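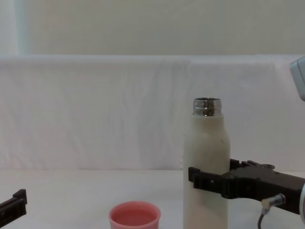 Astholm, March

The white bottle, with its cap nowhere on the table. The bare metal neck and its threads are the best-looking part of the thing, and they spend most of their lives under a lid. The pink cup at lower left of it is small, plastic and ready for whatever a small plastic cup gets asked to do.

Welcome to the drinks page of the Khaemba kitchen diary, a gallery that has shrunk this month to a single picture. I had plans for more. Then I spent Tuesday evening looking for bottle caps, and the light went.

Some background for newcomers. Our shared kitchen on Kisach Street owns far more bottles than it has people to drink from them. They arrive as gifts, as conference loot, and in one case as the prize in a raffle I don't remember entering. The Vumlow end of the building keeps its bottles in a drawer and its caps in a different drawer, on another floor. I have asked about this and been told it is a system.

A few notes to go with the picture, for those who write in.

On white: a matte white bottle is a lovely idea until it has been handled. This one has faint gray smudges down the right side, near the shoulder. Baking soda on a damp cloth will shift most marks of that kind, and the rest you can call patina. I tried a scouring pad once on a bottle at home and now own a bottle with a shiny patch shaped like Ohio.

On caps: if yours has gone missing, check the dish rack, the bottom of the gym bag and the cup holder of the car, in that order. Replacements exist, in around 258 thread sizes, all of them one turn away from fitting.

On small cups: pink gets picked last and washed least, and it outlives every glass in the cupboard. We started with a full set of colors. The blue went to a picnic and the green is holding somebody's toothbrush.

On white tabletops: very handsome, and they show coffee from the hallway. Whoever chose ours drinks water.

The lost cap box is on the shelf by the back door. There were 2 caps in it when I last looked, and neither was the one I wanted. Please take what fits and leave what doesn't. Next month, lunch containers, assuming the lids turn up.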